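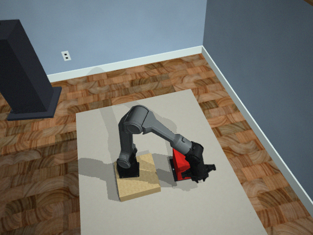

Fig. 1. Robot arm on its board, with the red object.

Food waste in the Stundeo Hall cafeteria
Group: Haoran Xiao, Lụa Chu, Talha Arain
Submitted January 6, 2020

Question was simple. How much lunch gets thrown out, and does taking away trays change it? We weighed scrap bins at the dish return for 10 lunches with trays, then 10 without. Same menu cycle both times.

With trays: 1,906 pounds total. Without: 1,341. Bigger drop than we expected. Bins were weighed on the kitchen floor scale, bag weight taken off. Napkins pulled out by hand (gross).
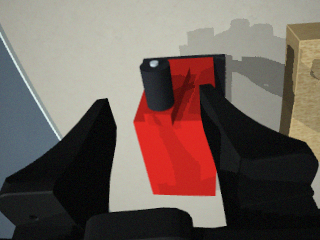

Most of the waste was starch. Rice, fries, bread ends. Soup days were low both times, pizza days were high both times. Talha thinks people take two slices because the line is slow and they dont want to go back, and we heard the same thing in the short interviews.

Problems. One bag split before weighing so that lunch was redone the next week. More than 6 people told us they just ate off campus once the trays were gone, wich could explain part of the drop. We did not get headcounts from the register. Should have asked in August when the manager was still answering email.
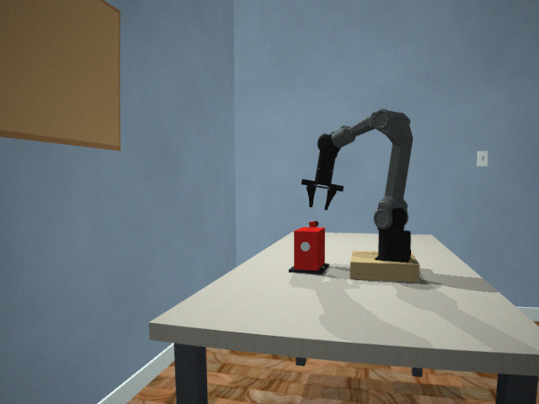
Next steps: get the headcounts, redo it as pounds per person, try smaller plates on pizza days. Lụa has the raw sheets if anyone wants them.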